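24 April 2026 - bench 5, manipulation cell

Revising the table layout rules before the next block of runs. The October version was written for single-object tasks and has too many gaps. Yutong Jia and I went through it line by line this morning. Changes so far:

- **Reset state.** Every run starts from the written layout card. If an object has no position on the card, it does not go on the table.
- **Hand clearance.** Hand parked at the side, fingers open, before anyone reaches over the table. Software pause does not count as parked. E-stop within reach of the person doing the reset, and tested at the start of each shift.
- **Dummy controls.** Any switch, button box or valve used as a prop gets a tag reading NOT CONNECTED. Applies to the Thaler props as well as ours.
- **Log fields.** Layout card number, operator, hand firmware. Free text only in the last column.

Mavon's checklist has a separate page for floor cables. I copied two items from it and dropped the rest - it assumes a fenced cell. 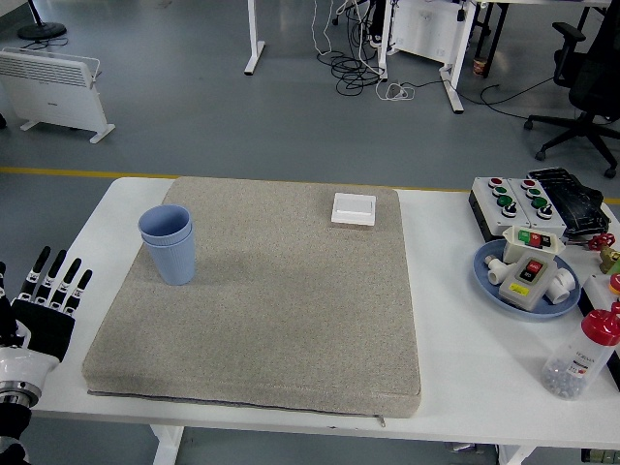

Zone rule is the one that needs more work. Draft text: work zone is the mat, staging zone is bare table or a plate, and nothing sits across the boundary. Only the objects named in the task go in the work zone. With the nested blue cups and the light switch on the mat, the card has to say whether the cups count as one object or two at the start. The old card format has no field for it. Yutong wants "nested" as a state flag. I would prefer separate entries with a parent ID, as Suvon does, but the flag is quicker to fill in and we can convert later.

Second problem is staging. PVC fittings and push-button stations share one plate, and the rule says one category per container. Either we split them or we define "mixed" as an allowed category. Leaning toward splitting.

Open:

- Bottles: upright only, or is lying down allowed if the card says so? Current text is silent.
- Speed cap during reset checks. Flevitow uses 7% of max. We have no number written anywhere.
- Card numbering restarts at 2000 for the new format so old and new can't be confused.
- Rule 17 (mat alignment) still refers to tape marks. Rewrite or delete.

Draft goes to Yutong tonight for markup.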